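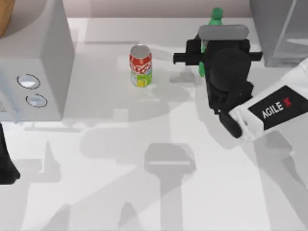
*Scene camera, kitchen table setup in Faneo, right arm at the green bottle.*

Subject: Re: [faneo-users] wrist cameras or one good scene camera?

Hello everyone,

Sorry to be slow with this. I promised an answer before the holidays and then the Plokadholm machine went down and took my half-written notes with it, so you are getting the rewritten version, which is longer (my messages to this list only ever grow). For those who joined recently, this is the message I'm answering:

> On our side we have one fixed camera over the table and we are trying to decide whether to add one on each wrist. Everybody tells us to do it, but every extra stream costs us rendering time and disk, and our training box isn't big. Has anyone compared the two on the same tasks in Faneo, with everything else left alone? We are also wondering if the wrist view is any use once the gripper is close in, or if all you get is a big blurry object. And does anyone run the Grasau controller with two arms? Ours shakes on the last bit of the approach and we can't tell if it's the controller or us.

I'll take the cameras first, because that's where I have numbers. We ran the same table both ways: two arms, a microwave, a soda can, a green soda bottle, and some clutter that moves around between resets. We collected 522 demonstrations with the scene camera only, and then 518 with the scene camera plus both wrists. I'd hoped for equal piles, but we threw some out for bad resets and I didn't want to pad the second set just to make the table pretty.

The scene camera is wonderful for anything to do with where things are. You get the can, the microwave and the arm all in one view, and the policy never has to guess which side of the table it's on. Where it let us down was the bottle. The moment the gripper comes across in front, there is a cap and a thin strip of green left to look at, and whatever the fingers are doing relative to the bottle has to be worked out from almost nothing. We also have quite heavy arm shadows on the white table, and I spent a good week believing they were confusing the policy. I turned them off for one run and saw no difference I'd want to defend, so they're back on.

Now, your question about whether a wrist view is any use up close. I had the same worry, and I was pleasantly surprised! With a bottle that large in view you lose the outline on one side, and you may lose the cap as well, but you keep one clean edge and you keep the fingertip, and the gap between the two is exactly the thing the scene camera couldn't give us. The big printed characters on the label help too, I suspect, in telling the policy how the bottle is turned, though I haven't tested that properly. The small yellow label is no help to anyone. At our resolution the print on it is mush.

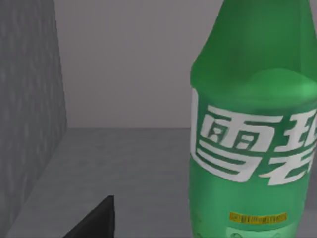

So for grasping I would say yes, add the wrists. If disk is the trouble, try dropping the resolution before you drop the stream. We halved ours for one training run and the grasps held up well enough that I've left it that way for the bottle and can tasks.

The microwave tasks are where I'd be more careful with advice. We have a round knob task and a door handle task, and the wrist camera behaves very differently on them. The knobs come out clearly, with the grip ridge and the thin black arc printed around each one, so the angle is readable. The door is a different story. It's pale, the housing is pale, the handle is pale, and when the view is close the policy seems to lose its place along the handle, as there's nothing up or down the bar to tell one height from another. Having the edge of the top and a piece of the basket in view gives it something to hold on to. When we tilted the camera down to see more of the fingers we lost both, and the handle attempts got noticeably worse, so I put the tilt back where Shao ships it by default. (If you've been editing the Shao mount file by hand, check the sign on the tilt. Ours was flipped in the older release and I felt very foolish when I found it.) 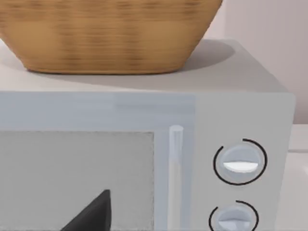
I logged 871 approach attempts across all of this, and I'm happy to share the sheet, but please read the notes column before you quote anything from it. A good many of the early rows are from before I fixed the random seeds, and I've marked them in gray.

On the Grasau controller, yes, we run it with both arms, and yes, we had the shaking. In our case it was the command rate. We were sending targets at 20 Hz and letting the controller hold each one, so it would arrive, stop, and set off again, and at the end of the approach, where the steps are tiny, that looks like a tremble. Turning on interpolation between targets fixed nearly all of it. There's still a little wobble when both arms move at once – I think from the way the two solvers share a step, but I haven't had the patience to chase it. Before you change any gains, play back a recorded trajectory with the policy out of the loop. If it shakes there too, it isn't your policy.

One thing I'd love to hear back on from anyone who has tried it is finger shape. We've only used the stock black fingers, and they take up a fair bit of the wrist view near the bottom. A narrower pair would free up some picture, but I worry about the can, which is already easy to tip if you come in at a slant. Has anybody compared fingers on the same camera mount? I'd gladly run your models on our table if you send them, and I can return the favor with the microwave, which took us ages to get right (the knobs are separate joints, and the door has sensible limits now).

The sheet and both configs will go in the shared folder tonight. The scene-only config has the wrist blocks commented out and not deleted, so you can switch them on one at a time and watch what it does to your render time. I'd be curious to know what you get on a smaller box, as ours is not a fair comparison.

I'm planning another round in June, with a second bottle and the can closer to the microwave, so requests are welcome up to then.

Warm wishes from Plokadholm, and thank you for such a good question.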